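Last updated: April
K. Ozoliņš, Clarkerlow

4.2 Contact allocation during the servicing phase

The Vosier servicing spacecraft communicates through two ground stations, Turinham and Clarkerlow. Turinham carries the primary S-band uplink. Clarkerlow receives on both bands but can transmit only on the lower-rate channel. The two visibility masks overlap on some ascending passes and are disjoint on all descending passes, so the allocation problem has to be solved separately for each pass direction. Elevation masks were taken from horizon surveys at each site and were held fixed throughout the analysis.

A pass was modelled as usable when the elevation of the spacecraft stayed above the local mask for at least 200 seconds without interruption. Shorter passes were kept in the ephemeris file and removed from the schedule before optimization. Of the passes generated for the reference orbit, 416 met the criterion and were retained.
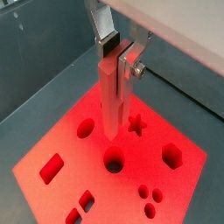
Each retained pass was divided into three blocks: acquisition, commanding and playback. Acquisition was given a fixed duration. Commanding took priority over playback in every case where a servicing step was pending, and playback took whatever time was left. Recorder overflow was avoided by reserving one pass in every seven for playback alone — a conservative rule inherited from the commissioning phase and not re-tuned here.

Servicing steps were grouped into command packages. A package could be uplinked in one pass and executed in a later one, provided that its hold points fell inside a period of visibility from either station. Hold points were the main constraint on the schedule. A package with a single hold point could nearly always be placed on the next usable pass, while a package with several was often deferred until an overlapping ascending pass became available.

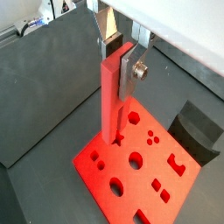 Figure 6. Tall red peg of square cross-section held between the gripper fingers, with its lower end just above the board near a star-shaped hole.

The scheduler was run in two configurations. In the first, the two stations were treated as independent and each package was assigned wholly to one of them. In the second, handover was permitted within a package, with a guard interval of 19 seconds during which no command could be sent. The guard interval covers carrier reacquisition at the receiving station and one retransmission of the last telemetry frame. It does not cover a loss of frame lock, which was treated as a missed pass in both configurations.

Permitting handover shortened the longest deferral and had little effect on the median. The benefit was confined to ascending passes, as expected from the visibility geometry. On descending passes the two configurations produced identical schedules, and this was used as a check on the implementation. Turinham remained the more heavily loaded station in both runs. Attempts to balance the load by raising the cost of its transmit time moved playback to Clarkerlow but left commanding almost unchanged.
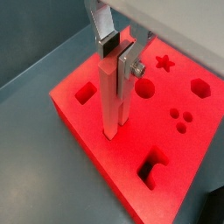 Figure 7. Pale rectangular bar clamped in the parallel gripper and lowered into a slot in a red foam block.

Two limitations should be noted. Weather outages were not simulated, and antenna slew time between consecutive targets was assumed to be zero. The second assumption favours the handover configuration slightly when another spacecraft is being tracked immediately beforehand. Atmospheric refraction near the mask was corrected with a standard model, and the residual timing error was small compared with the acquisition block.

The sensitivity of the schedule to orbit determination error is treated in Section 4.3, using the same set of retained passes.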